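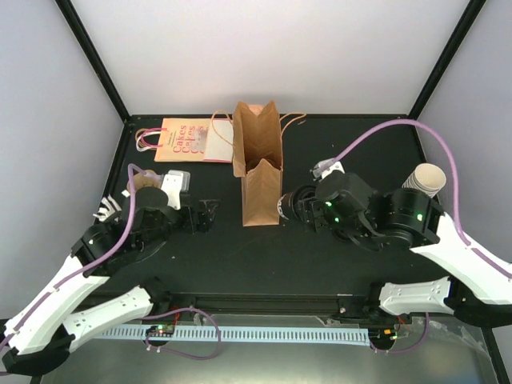
4. Placing the Skalero 12 on the table

4.1 Before you begin

Read the whole chapter one time before you lift the scale from the box. You will need a level surface, a wall socket within the reach of the cord, and a soft dry cloth.

Caution: The transport screw must be removed before the power is switched on. If the scale is started with the screw in place, the load cell can be damaged, and this damage is not covered by the Tarnomo warranty.

4.2 Choosing the surface

1. Choose a table which does not move when you lean on it. A folding table is not suitable.
2. Keep the scale away from fans, heaters and open windows. Moving air changes the reading, mostly with loads under 56 grams.
3. Wipe the surface. A single grain of sand under one foot is enough to tilt the scale.

Note: Glass tables are allowed, but put the rubber mat (part 63) under the scale.

4.3 Leveling

1. Turn the scale carefully on its side and remove the red transport screw with the small key. Keep the screw. You will need it if the scale is sent to service.
2. Set the scale on its four feet. Do not put the pan on yet.
3. Look at the bubble beside the display. Turn the two front feet until the bubble rests inside the ring. Turn clockwise to raise the corner.
4. Press lightly on each corner with one finger. If the scale rocks, repeat step 3.
5. Put the pan on and turn it a little to the left until it clicks.

4.4 First start and calibration

1. Connect the cord and press ON. The display shows all segments, then a zero.
2. Wait 12 minutes. The scale must warm up — please do not skip this, also when the room is warm.
3. Hold CAL for three seconds. The display shows 1000 and the number blinks.
4. Place the 1000 g weight in the center of the pan. Use the cloth or gloves, never bare fingers.
5. When the blinking stops, remove the weight. The display returns to zero.

If the display shows Err 2, the weight was removed too early. Press OFF and begin again from step 1. If it shows Err 5, the transport screw is still in place.

4.5 Moving the scale later

Take off the pan first. Carry the scale with both hands under the body, not by the display. After each move, also a short one on the same table, do the leveling and the calibration again.

For spare feet and mats, write to Ulla Dahlgren at the Tarnomo parts desk and give the serial number from the label under the pan.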